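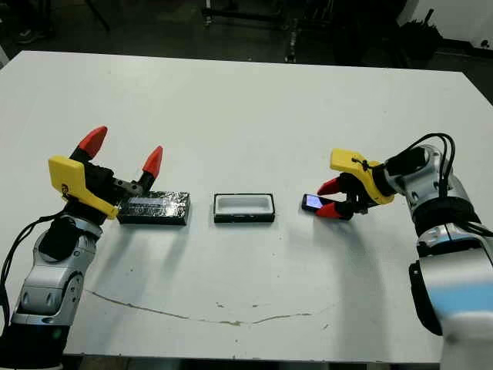 # Illow Birdsong Notes

By Aishwarya Acharya
June 26, 2025

Illow is a collection of short written notes about birds heard (and sometimes seen) along the creek path at Jilenstead. Each note is a line or two of text with a place, a time of day and the listener's best guess at the species. There's no audio in it, just words, and the words are wonderful! People describe the same magpie as a rusty gate, a modem, a kid with a recorder and "someone tuning a very small organ", and having all of that in one tidy table is the reason I wanted to put this together.

The notes began as a shared notebook that hung in the bird hide. When it filled up we started another, and by the time Sushil Pathak offered to help type them out there was a whole shelf of them, some with tea rings, one with a pressed wattle leaf that we left where it was.

## What you get

- `notes.csv` – the main table, one row per note
- `species.csv` – common names, with the spellings people used for each
- `places.csv` – the stopping points along the path
- `phrases.txt` – every sound description on its own line, in alphabetical order (start with this one, it's the most fun)
- `CHANGES.md` – what moved between versions

There are 2000 notes in the main table. Of those, 1825 have a species guess, and 1651 have a guess that a second reader agreed with after reading the description. The rest stay in with the species field blank or marked unsure, and please don't drop them without a look, as some of the best writing in the whole set comes from people who had no idea what they were hearing.

## Columns in notes.csv

| Column | What it holds |
|---|---|
| `note_id` | A plain number, never reused |
| `place` | A short code that matches `places.csv` |
| `part_of_day` | dawn, morning, midday, afternoon, dusk or night |
| `weather` | Free text, often blank, sometimes just "blowy" |
| `heard` | The sound description, as written |
| `seen` | yes, no or blank |
| `guess` | The listener's own species guess |
| `agreed` | yes, no or unsure |
| `remarks` | Anything else that was on the line |

The `part_of_day` column has six values because that's how the printed headings in the notebooks were laid out. A few people crossed out the heading and wrote a clock time. Those have been put under the nearest heading, with the clock time moved to `remarks`.

## How the typing was done

Sushil and I typed, and Iddrisu Nartey read everything back against the pages. We kept the spelling in `heard` and `remarks` exactly as we found it, including capitals, exclamation marks and the occasional drawn-out "wheeeeeee". Where a word couldn't be read it appears as `[?]`. Drawings aren't included, but the word `[drawing]` marks where there was one, and I'm sorry to say you're missing some excellent fairywrens.

Names and phone numbers have been taken out. So have the directions to two nests, which people had written down with lovely enthusiasm and far too much detail.

Second reading was done by Boris Janevski, who knows the creek birds better than any of us and worked from the descriptions alone, with the first guess hidden. A "yes" in `agreed` means he landed on the same bird. It doesn't mean the bird was certainly there! Butcherbirds and magpies get swapped quite a lot, and anything described as "a whistle, then a crack" was nearly always put down as a whipbird, even at midday out on the open paddock end, where I have my doubts.

## Good things to try

Sort `phrases.txt` by length and read the shortest ones aloud. Compare dawn with dusk for the same bird, where you'll find that kookaburras are "laughing" at one end of the day and "carrying on" at the other. Look at how often food comes up (squeaky cheese, a popping jar lid, bacon in a pan) and how often machinery does. I've spent whole evenings on the colour words alone. People reach for colour all the time when they write about sound, and "a brown sort of call" turns out to be a popular way to describe a bronzewing.

It has been used in a classroom as well. Rajkumari Kanaujia gave each of her students one description and had them make the noise, with the others trying to name the bird, and she reports that the friarbird won by a mile.

## Things to watch for

Most notes come from the hide and the footbridge, simply because there's somewhere to sit. The far paddock has hardly any, so a missing species there tells you very little. Loud birds are over-represented and so are funny ones. Thornbills barely get a mention and they're everywhere.

There is a run of notes from May in the second notebook that all look like one handwriting and one very keen listener. We've left them in, but if you're counting words for style, that person's love of "burble" will tip your results.

Please don't use the table to work out bird numbers. It was never a survey, and a busy morning in the notebook may only mean a dry morning with lots of walkers.

## Loading it

The files are plain UTF-8 with commas between fields and double quotes around text. Any spreadsheet will open them. If yours turns `note_id` into a date or chops the start off a place code, import every column as text. Line breaks inside a note have been replaced with a slash with a space on either side.

## Using and sharing

You're free to copy, print, change and share the notes, as long as you mention Illow and keep the spelling in `heard` as it is. Setting them to music is very welcome. If you make a poster or a reading from them, leave a copy in the hide at Jilenstead, on the shelf under the window.

Corrections are welcome too. Send the `note_id`, what it says now and what you think it should say. We'll check it against the page, and changes go into the next version with a line in `CHANGES.md`. The fifth notebook is being typed up at the moment, and it already has a lyrebird doing a reversing truck.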